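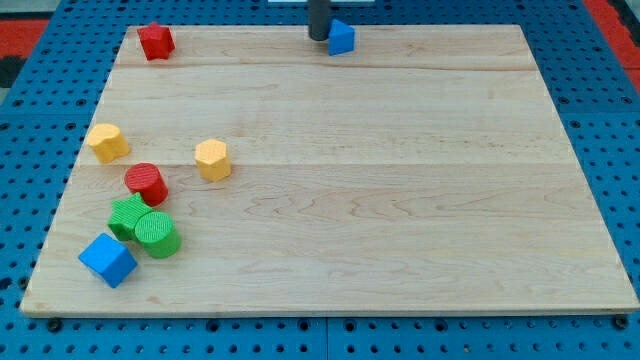 How many blocks should a group start with in a sorting activity?
Start small. A handful of blocks in different shapes is enough for the first round, and more can be added once the children are naming sides and corners without help.

Early Math Materials, Unit 9: Shape Blocks
Triltville Evening Program, course handout

Reading before class: the Furnival packet, pages 136 to 150. Bring the packet with you.

Terms for this unit

Prism: a solid with two matching ends and flat sides joining them. It is named for the shape of its ends. A triangular prism has three sides between the ends, a pentagonal prism five, a hexagonal prism six.

Face: any flat surface of a solid, ends included. Students often leave out the ends when they count faces. A hexagonal prism has eight.

Scalloped block: a block with rounded lobes around the outside, like a flower or a cloud. It has no straight sides to count, so keep it for the second round.

Setting up

Use a plain board on a table. Light wood works well with red, blue and yellow blocks. Put the blocks toward one side and leave open space for sorting. Stand some on end and lay others down, so children see that a prism keeps its name when it is turned.

Round one is sorting by color. Round two is sorting by shape. Two yellow blocks of different shapes, such as a hexagonal prism and a scalloped one, will go together in round one and apart in round two. Ask the child to say what changed.

Written work

Write up one sorting session in 400 words or fewer. Say which blocks you used, what the child did first, and which words the child used for the shapes. Hand it in at the Stasorville room before the December break.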